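Curkik Shallow Plates, Two-Pack: Do You Need a Plate Just for Sorting Vegetables?

August 2018

I was ready to dislike these. Curkik sells them as "prep plates," and my first thought was that any plate is a prep plate if you put a chopped onion on it. The box has a paragraph on how sorting your produce before you cook will change your evenings. Mine are the same as they were.

Still, I paid for them, so I used them. They are round, shallow, and plain. The lip is low enough that you can slide things off with the side of a knife, and I'll give Curkik credit for that, because the Jurow set I had before had a rim like a pie dish. Each plate weighs 302 grams on my kitchen scale. The box says 328. I don't know what happened to the other 26 grams and I'm not going to write to them to find out.

My routine is to tip everything from the bag onto the table and then move it over piece by piece, hot stuff on one plate and mild stuff on the other. I have ruined enough salads with chili on my fingers to see the sense in it.

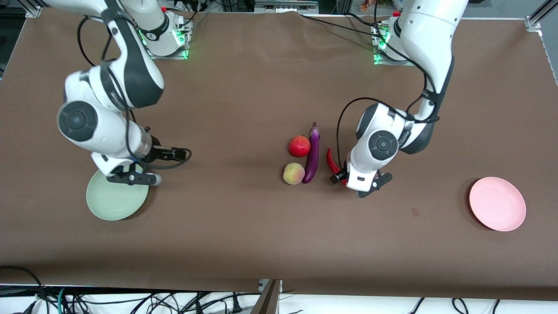 Can you use them for serving too?
They work for sliced vegetables, bread or anything dry, but a sauce will run to the edge as soon as you tilt the plate.

The color is fine. Pale green looks good under a red pepper, and I suspect a lot of the sales come down to that. It also shows every turmeric stain. I scrubbed one for ten minutes and there's still a yellow crescent near the rim.

Stacking is poor. Two plates sit together with a wobble, and when I borrowed a second box to check, four were worse. The Tkachenko ones stack flat and cost less, though they scratch if you look at them wrong.

I've run mine through the dishwasher 10 times with no chips so far. Curkik promises 215 cycles, an oddly exact number, and at my pace I won't be able to say much about it before November.

Buy them on sale if you cook with a lot of hot peppers and your current plates have high rims. At full price, use the plates you have.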